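From the automation corner: the gripper that did not close

Many of you have asked why the sorting table was stopped for so long before the holidays. Kevin Inga and I promised to write it down for the newsletter, and I am doing it now while I still remember the order of things.

For readers from the other departments: the table is our place for practicing household sorting. The arm must pick up small things, a paper ball or a piece of toy food, and bring them to the plate, the bin or the box. The program is called Fusgate, and it was moved in April from our old workshop in Skarkport. With the move we also changed the controller software, and this detail becomes important later.

The fault appeared first as a very small one. The arm went down to an object, the fingers began to move, and then they stopped before touching it. The controller wrote "grasp complete" in the log. After this the arm went up with nothing, traveled to the target place, opened the fingers in the air and continued to the next task. A person who looked only at the log would believe that everything went very well. Our success rate on the screen was the best of the year.

Kevin found it. He was checking the log against the table and he noticed that the log had 685 completed grasps, while the paper balls were often in the same place as in the morning. He pressed the stop button and wrote to me one line: "Please come and do not trust the numbers."

We repeated the test with all the usual objects.

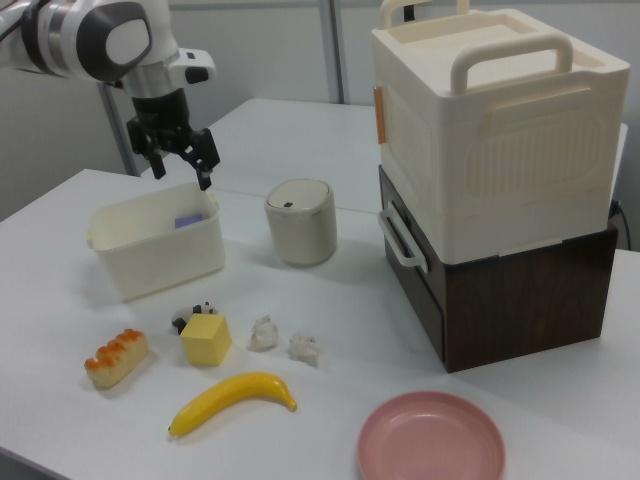
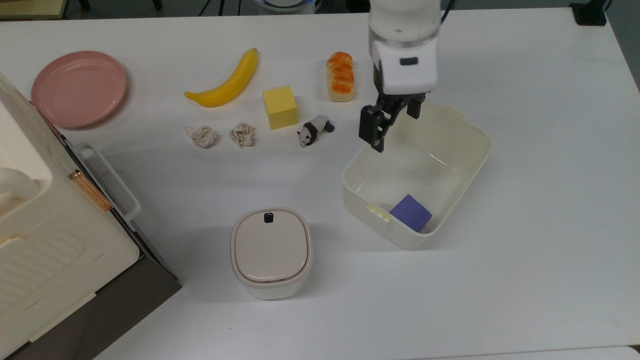 My first idea was the cable. A cable that bends many times a day can lose contact for a moment, and then the position of the fingers is read wrongly. We changed it, and this took one full afternoon. The fault stayed the same. My second idea was the fingers themselves, so we took them off, cleaned them and mounted them again with new screws. Also no change. I must admit that I lost two days with these ideas, and I was quite sure both times.

The real cause was in the settings. The gripper decides that it holds something when the motor current goes over a limit. In Skarkport this limit was 300. In the new software the default value is 208, and when Kevin compared the two files line by line he saw that our old value had not been copied. With 208 the normal friction of the fingers was enough to reach the limit, mostly in the mornings when the room was cold. So the gripper "felt" an object where there was only air. In the afternoon it worked better, and for this reason we did not notice the problem for many weeks.

There was also a safety side, and I want to be clear about it. During one of the tests the gripper really did hold a foam cube, but weakly, and the cube fell during the fast movement to the side. It was only foam and it landed on the floor. But Kevin was standing near the table at that moment with his hand on the edge, and he should not have stood there with the arm in fast mode. I should have told him, and I did not. If we had been working with the metal parts for the Cruzado order, we would be writing a different kind of report. It has been entered in the incident book as a near miss.

What we changed:

The current limit is back to 300, and the program now refuses to start if the value is different.

After each grasp the controller also checks the distance between the fingers. If they are fully closed, or if they stopped too early for the expected object, the arm waits and shows a yellow message.

Fast mode is possible only when everybody is behind the line on the floor. The line was painted again.

The old results from the Fusgate program since April are marked as "not confirmed." Please do not use them in presentations. The team in Rondska has already received a list of the runs that we must repeat.

We then ran 3000 grasps with the new check, in morning and afternoon hours. The false "grasp complete" message did not come back. There were still missed objects, of course, mainly the paper, but now the log says that they were missed.

Radymyr Demchenko has asked to see the comparison of the two settings files, and I will bring it printed to the next department meeting. Those who use the same gripper on another machine should please check their own limit before the first shift after the holidays. The page is "Gripper," then "Force," and the value is in the third row. If you are not sure what it should be, write to Kevin or to me before you change it.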